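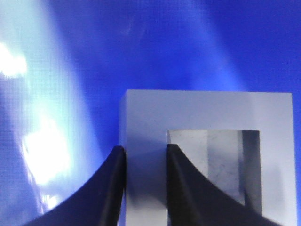
Cell four had dropped the block again, and Araceli Villanueva was on the floor with the parts box open before Reda got his gloves on.

"Same spot?" he asked.

"Same spot. It closes, it lifts, and then it lets go over the chute."

She had the wrist camera up on the pendant. It was pointed straight down the two black fingers at the gray housing, against the blue sheet they had put up in February. The left finger stood at the left edge of the block. The right one was in front of the window, near its left side.

"That's where I taught it," Reda said.

"When?"

"Before the fingers were changed."

Araceli wrote that in the log. The log at Flandurard was a green notebook tied to the cell door. Brahim Salem had started it, and his handwriting filled most of it. He had retired to his sister's place and did not answer the phone before noon. Under his last entry he had left the torque for the finger screws and the words CHECK THE PADS FIRST.

They locked out the air and checked the pads. The left was fine. The right had a shiny patch near the tip the size of a lentil. Reda rubbed it with his thumb.

"It's riding on the rim of the window," he said. "Half the pad has nothing behind it."

"How many cycles on these?"

He looked at the counter. "3,980."

"Jokard says change them at 700."

"Jokard sells them."

She gave him the new pads anyway. He scraped off the old glue with a plastic blade, wiped the metal, and pressed the new ones on, holding each for 60 seconds by the wall clock. Araceli cleaned the camera window and put a drop of oil on the slide. Then she turned the air back on, and the fingers opened with a small cough.

They taught the point over again. Reda held the enable switch and she called the moves. Up a little. Over to the right, past the window, onto the wide part of the rim. Stop. Close. The left finger had to come along too, so they opened the stroke and did it twice more until she liked the sound.

At a quarter to six Samah Abdel Hamid came through from the office with her coat on.

"Anotport wants their housings in the morning," she said. "Do I call them?"

"Give us 100 picks," Araceli said.

Samah sat down on an upturned crate. The arm went over, closed, lifted, and set the block in the chute. It went back for another. Reda ate half a sandwich. Around the fortieth pick he offered Samah the other half, and she took it.

When the counter reached 100, Araceli untied the notebook, wrote down the new point, and signed under Brahim's line.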